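Re: [bookbinders] Warped boards, and cloth for the parish registers job
From: Dayana Espinoza

Przemysław Kaczorowski wrote:
> I've finished the first six of the case bindings and four of them have
> warped. The boards pull away from the text block at the fore edge, so
> the covers curl outwards like a dry sandwich. The other two are flat. I
> used the same board, the same paste and the same Ristex cloth
> for all of them, and they all had a night under weights. The only
> difference I can think of is that I ran out of the cream Moura paper
> after the second book and changed to the grey for the endpapers.
>
> Two questions. Can the four be saved without taking the cases off? And
> is Ristex worth carrying on with, or should I change to the Wullier
> cloth before I order for the rest? The text blocks are 200 leaves each
> and there are 23 volumes in all, so I would like to get it right now.
>
> Przemysław

Przemysław,

Outward warp nearly always means that the outside of the board is pulling harder than the inside. The cloth goes on damp, shrinks as it dries and draws the board with it. The pastedown is supposed to do the same from the other side and pull it back. If your pastedown is too weak, or the grain is running the wrong way, it can't.

So I would look at the grey paper before you blame the cloth. The cream Moura comes long grain in the large sheets. The grey I bought in February was short grain, and the label on the packet was no help at all. If you cut both to the same layout, the grey pastedowns will have gone in with the grain running across the book from spine to fore edge, and paper hardly shrinks along its grain. That fits what you've got: two flat and four curled, with the change after the second book.

To check, cut two strips from an offcut, one in each direction, each a finger wide and as long as your hand. Mark which is which in pencil. Hold them together by one end and let them hang out sideways, then turn them over and do it again. The strip that droops is cut across the grain. The one that stays stiffer has the grain running along its length. The bend test works too, but on a light paper I find it hard to feel the difference.

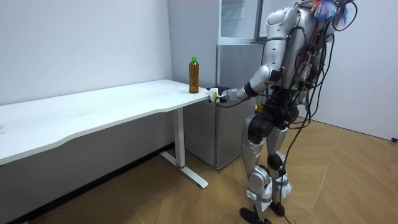 Grain should run head to tail in everything: board, cloth, endpapers, text and spine lining. I know you know this, and so do I, and I still got it wrong on a set of ledgers for a customer in Adby and had to do half of them again. What I do now is draw a pencil arrow on the back of every sheet before it is cut, and on every piece after. Lay them all out in one direction before any paste comes near them. You need a good length of clear top for that, and a long white desk like the one in the picture does very well, though a pale paper on a white top is easy to lose and I put a strip of brown kraft underneath. Do the boards at the same time, since a wrong board in the pile is just as bad and much harder to see once it's covered.

As for the four you have already made, I think you can save at least some of them. Try this on the worst one first:

1. Open the cover and support it so that it lies level with the text block.
2. Put a sheet of thin polyester or silicone paper between the pastedown and the flyleaf, right up into the joint.
3. Lightly dampen the pastedown with a sponge that has been wrung out hard. It should darken evenly and not shine.
4. Leave it for a minute or two, then lay a clean blotter over it and close the cover.
5. Press under a flat board with a good weight on top, change the blotter after an hour, and again before you go to bed.
6. Leave it for two days at least. A week is better.

If that only gets you halfway, line the pastedown with a second sheet of paper, grain the right way this time, trimmed to cover the first one exactly. It adds a bit of thickness but no one will notice on a book that size. I would rather do that than take the cases off a block of 200 leaves where the hinges have already set.

One night under weights is short, too. Mine get three nights, with fresh blotters each morning. A book can feel dry to the hand and still have plenty of water in the middle of the board. If it comes out of the press too soon and stands in a heated room, the outside dries first and off it goes.
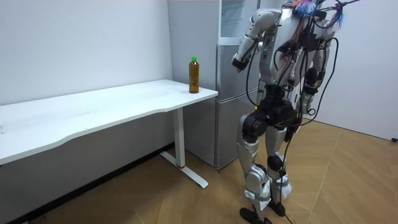
The other thing is how much water you are putting in to start with. You don't say what your paste is, but if it's plain wheat paste made thin, that is a lot of water on a pastedown. I use a mix, two parts PVA to one part stiff paste, and I put it on the paper with a nearly dry brush, working from the middle out. For the cloth I use PVA on its own with just enough water to keep it moving. Thin coats.

On the cloth question, I have used both. Ristex is a good plain cloth and it turns in neatly at the corners. It shrinks a fair bit, so it needs a proper pastedown to balance it. Wullier is paper-backed and heavier, and it moves less. It also costs more and the darker colours mark if you so much as look at them with a bone folder, so you have to work through a piece of waste paper. For registers that will be pulled off a shelf by the head cap for years to come, I would stay with Ristex and sort out the endpapers. I wouldn't change the cloth and the paper at the same time in any case, or you won't know which one did it.

If you do order more of the Moura, ring them and ask for the grain direction on the exact stock and colour. They will look it up if you give them the number from the packet. I asked for 400 sheets of the cream long grain that way and that is what came. For a job of your size you will want fewer than that. The price drops again at 2000, but that is more endpaper than I will get through before I retire.

Let us know how the strips come out. If the grey does turn out to be long grain after all then I am wrong about the cause, and the next thing I'd look at is the boards. Send the thickness and who you bought them from.

Does anyone else on the list have a batch of the grey? I only have the one packet to go by and would like to know if they are all like that.

Dayana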